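Skalter Two-Finger Hand Gripper, Club Kit

I've been running the Thursday robotics club with Tuva Granström for a while now, and this is the kit I keep telling other clubs to get, so we finally gave it a page of its own! You hold it, you squeeze, the fingers close, and your students get a real feel for what a robot hand can and can't manage.

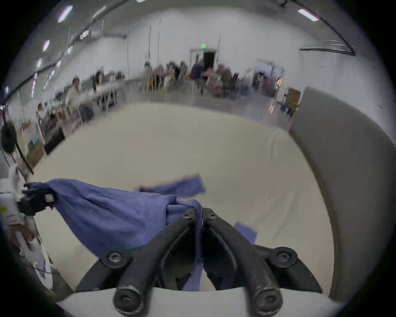 Our folding challenge is where I'd start with a new group (pairs are best, they argue more). One gripper on a bunched-up end of the blue cloth, the other pinching further along, and then you try to get it flat on the table. The curved black fingers meet right at the tips, so even a thin fold is worth a go.

Spare finger pads come in bags of 20. Write to Folke Nyberg for club orders, and please say which handle you have.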